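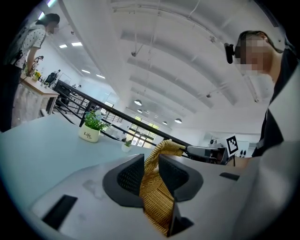
Karim Saab
Thread starter, Home & Shop Automation board
Posts: 116

Good morning all, coffee in hand, and I want to pick up the argument we left lying around in September about whether a machine can do ordinary chores yet. My position has softened, I'll admit it. I used to say "give it five years" to everything. Now I think clearing a table is pretty much within reach, provided somebody is patient with it, and what still worries me is anything woven, floppy or alive. Look at that twist of rattan between the two fingers. A mug handle stays the shape it was when you reached for it. Wicker gives, it turns in the grip, and whatever is on the other end goes its own way (ask anybody who has carried eggs in a basket). And then there are the potted plants along the tabletop, with leaves and little blue flowers to keep clear of.

So, what would you trust a machine with in your own house today? Not in a showroom, in your kitchen, with your stuff.

----

trolline_tinkerer
Member

Towels. I would hand over towels tomorrow and never look back. Plants, no. My mother's violets would be confetti.

I do think you're too hard on wicker, though. Those pads have a mesh texture to them and I'd expect that to bite into a weave pretty nicely. Smooth glazed pots bother me a lot more, especially the kind that taper toward the bottom, so the harder you squeeze the more they want to squirt up and out.

----

Abla Geagea
Moderator

Lovely to see this one going again, I missed you both! I have to side with Karim, mostly. Gripping the handle is the easy half. You grab a basket off center and the whole thing tips, and you and I fix that with a bit of wrist without ever thinking about it. I run a small gift shop and I must do it 93 times a day, with the phone wedged under my chin.

Also worth saying that there are people's hands all over this kind of work still. Two hand-held grippers there, and a person right beside the second one. I wouldn't score that as a machine doing chores. Ask me again when I can go to lunch and come back to a tidy shelf.

----

trolline_tinkerer
Member

Fair on the lunch test, but people did my dishwasher's job once too, and I don't hold that against the dishwasher. You have to start with somebody showing how it's done.

----

fern_and_solder
New member

Long-time reader, first post, hello! Shop-floor person here, we pack planters. Our line handles the boxes fine and has for years, but the last 3 feet, where a live plant goes into the box, is me and my cousin. Has anyone tried soft pads on leafy stuff? Even a yes or no would help me.

----

Karim Saab
Thread starter

Welcome, fern! I've only tried foam on herbs, and the basil came out of it badly. Grip the pot and leave the leaves alone would be my advice, but I'd love to hear from someone who has done better. What size are your planters?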